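Greso talk – my notes, Wendulcombe, afternoon slot
Rostislav Vaněk
25 min plus questions. Slow down in the middle bit this time.

OPEN
Hi, thanks for staying. Ask who has bought a desktop arm. Then ask who still uses it. (wait for the laugh, then move on)
I'm from Stukdale. We don't sell Greso, we paid for ours like anyone. Jelínek make it, they know I'm giving this talk, they haven't seen the slides.

WHAT YOU GET FOR THE MONEY
Kit is 2,000 for the arm, the two-finger gripper, the wrist camera and a year of updates. Table clamp included. Power supply included but the cord is short – bring an extension.
With the service plan you are at 3,001. Come back to that, don't get dragged into it here.
No laptop in the box. Any halfway decent one will do.

SETUP
Manual says one hour. Took me an afternoon, mostly the clamp and then the camera calibration. Did calibration three times. Second time was my own fault, I had bumped the bracket.
Software is fine. Menus are a bit deep. The stop button on screen is too small, use the real one.
Say this clearly: keep one hand near the real one for the first week.

WHY A DESK
Most reviews use foam blocks on a black mat. Looks great, tells you very little about a Tuesd – cut this line, just say "tells you very little."
We wanted ordinary stuff on an ordinary desk. Bottle, phone, puzzle cube, keyboard behind it all. Things people would want moved or left alone. 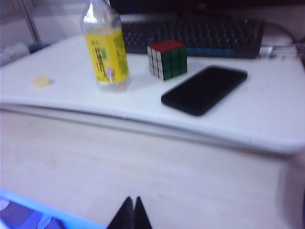
Cube first, always. Flat sides, hard edges, strong color, so it's the kind thing to start a new user on. Put a corner toward the camera and the grip angle matters a lot more. Worth doing early so they learn it.
Clear plastic is the tough one. The label gives the camera something to hold on to, the bare plastic under it hardly does. Tell it to go for the label. There is a setting, page 40 something in the manual, look this up before the talk!!
Phones. Glossy, dark, thin, lying flat. Fingers have to get under an edge or take it by the sides. I would not let anybody learn on their own phone. Use a dead one.
Small flat things, coin size – set the approach speed right down. Default is too quick for my taste.
Keyboard is there as a thing NOT to touch. You draw a keep-out zone in the software. Drawing it is easy, but it doesn't move if you move the keyboard. I forgot that once.

LIGHT
Spend a full minute here, people skip it.
White desk plus cool overhead light and the picture washes out. Turn exposure down by hand, auto isn't good enough in this version. A cheap lamp from the side helped us more than any settting.
Motion blur too. If the arm is still swinging when the camera looks, everything is soft. Add a short pause before each look. Costs you time, I think it's worth it.

OUR NUMBERS
3,828 pick attempts logged since August. That's attempts, say attempts, last time someone wrote down picks.
Don't give a success rate as one number. Depends so much on what was on the desk. Offer to send the log.
Wear: finger pads replaced once. Nothing else so far.

SERVICE PLAN
Phone support is good, real person, knows the arm. Loaner unit if yours goes back. For a school or a small shop, yes take it. If you're handy and can live without the arm for two weeks, skip it.

WOULD I BUY AGAIN
Yes for teaching and trying out ideas. No for anything that has to run overnight alone.
Want from Jelínek: longer cord, bigger stop button, better auto exposure. Sent them the list, they answered on the cord only.

QUESTIONS
If someone asks about the bigger arm – haven't used it, say so.
If someone asks about left-handed setup – yes, clamp turns round, redo calibration after.
Email on last slide. Check the spelling of my name on it, they dropped the ě again.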